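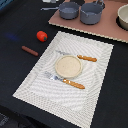
*Small beige plate on a white placemat, with a utensil on either side.*

**To:** Auður Kirkegaard, Rallia Fund
**From:** Widad Kanaan, Plondden Audio
**Period ending:** July 2019
**Report:** 2

## Status

Production of *Alemneh*, the radio play about a court interpreter living with aphasia after a stroke, is on schedule. The recording script was locked in February. All scenes have been recorded and edited. Sound design is complete for the first half of the play and in progress for the second.

## Script and consultation

The consultation draft went to the speech therapy group at Plultano. Comments fell mainly into the following areas:

- Word-finding pauses in the hospital scenes were too short. They have been lengthened in the edit.
- The lead character recovered fluent speech too quickly between the first and second acts. A scene was added in which she loses the thread of a phone call and hangs up.
- Several readers objected to the brother finishing her sentences. The lines stay in, and she now objects to them too.

The locked script runs to 49 pages. One late change was made in the studio with the writer present — the closing monologue is now split between two voices.

## Recording

Sessions were held at the Plultano studio. The lead actor worked with a speech therapist before each session on the pattern of errors in the script, so that substitutions would stay consistent from scene to scene. The edit log lists 402 usable takes. Room noise from the ventilation affected the courtroom scenes, and those lines were re-recorded within the existing booking.

## Accessible materials

A large-print transcript and a plain-language scene guide will go out with the play. The print order is 250 copies of each. The guide has been written and is with the designer. Short scene breaks, marked by a single tone, have been added to the audio for listeners who need to stop and resume.

## Budget

Spending on studio time and actor fees is within the approved lines. Design costs for the scene guide came in above the estimate after the type size was increased. We have covered the difference from the travel line, which was underspent, and ask for your approval of the transfer.

## Open items

- Music rights for the final scene are not yet cleared. A substitute track has been chosen in case the request is refused.
- The broadcast slot is agreed in principle but not in writing.
- Listener feedback forms are drafted. The rating scale uses faces and short words — please send any comments on it before we print.

## Next period

Work remaining consists of sound design for the second half, the final mix, a listening session with the consultation group, and delivery of the printed materials. The mix will be sent to Rallia for review before the master is made.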